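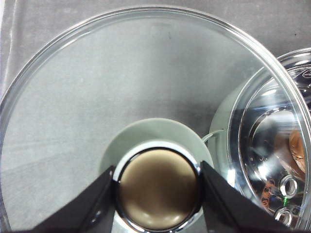
A metal cup on a saucer, the saucer in a big glass bowl, a second glass dish crowding in from the right.

Every few years somebody rediscovers nesting. The idea is that a kitchen with too many dishes in it can be fixed by putting the dishes inside each other. Cup on saucer, saucer in bowl, bowl on shelf, and look, you've freed up a whole cupboard. Forkura, the storage people, now sell a 67-page booklet on it. My neighbor Desmond Marchetti lent me his copy in April and I have been arguing with it ever since.

I'll give the booklet its due. It's right that most of a bowl is air. A wide, shallow glass bowl is a terrible tenant. It takes up as much shelf as a roasting pan and holds, between the two or three occasions a year when you make a big salad, nothing at all. Anyone with a small kitchen has stood in front of one of these and thought, well, something could go in there. And something does. A saucer fits. Then a cup fits on the saucer, and you're pleased with yourself until somebody wants the bowl.

The booklet doesn't spend much time on that moment. It has eleven pages on how to put things in and a paragraph on how to get them out. To use the bottom item in a nest you have to unpack everything above it, and you have to find somewhere to set it all down, and the somewhere is the counter you were trying to keep clear. So the cup goes next to the stove. The saucer goes next to the cup. You make your salad, you wash the bowl, you put the bowl away, and the cup and saucer are still sitting there on Monday.

Desmond says this is a discipline problem. Maybe it is. But I've kept house for a long time and I don't trust any system that works only for people who were tidy to begin with.

Then there's the glass. Clear glass is the worst possible material for a nest and it's the one people choose, because it looks so good with something inside it. A metal cup in a glass bowl is a pretty thing. You get the rim catching the light, you get the cloth showing through underneath. I understand the appeal completely, and I still say it's a display and you shouldn't call it storage. Metal against glass is how bowls get chipped. I have a bowl at home with a nick in the rim the size of a lentil, courtesy of a cup that I lowered in too fast while talking on the phone, and I've picked my way around that nick for years.

The booklet's answer is padding. Lay down a cloth, it says, or a felt disc, and Forkura will sell you the discs. Fine, a cloth underneath does quiet things down. It protects the outside of the bottom bowl, though, and the trouble is mostly on the inside, where the saucer sits. So you need a second cloth in there. And one under the cup, if you're serious. By then you're running a small linen closet in order to save a shelf.

Jingyi Yin, who reads these columns before they go out and usually makes them kinder, pointed out that restaurants stack everything. They do. They stack 80 of the same plate, bought by the case and made to stack, and they take from the top. A stack of identical plates has no bottom item anyone needs in particular. A home nest is a cup from one decade, a saucer that lost its own cup, and a bowl that was a wedding present. They fit together by luck. Move to another kitchen with a shelf an inch lower and the luck is gone.

I was also told that nesting makes you own less. I'd like to see that. In my experience it does the reverse. Once a dish can be parked inside another dish it never has to justify itself. That orphan saucer should have gone to the thrift store years back, but it's doing a job now, it's the thing between the cup and the bowl, so it stays. I tried the booklet's method for a month and didn't part with one piece. I did buy a second glass dish, heavy, with thick shiny walls, on the theory that it would hold the overflow. It wouldn't go inside the first one. It leaned on it.

What I do now is dull. The big bowl lives on top of the refrigerator, empty, with a towel over it against the dust. The cups I use every day are on the low shelf, one deep, where I can reach one without moving another. The saucers are in a short stack next to them, all the same size, and the odd one is in a box by the door.

Desmond can have his booklet back whenever he likes. He'll have to move a few things to get to it.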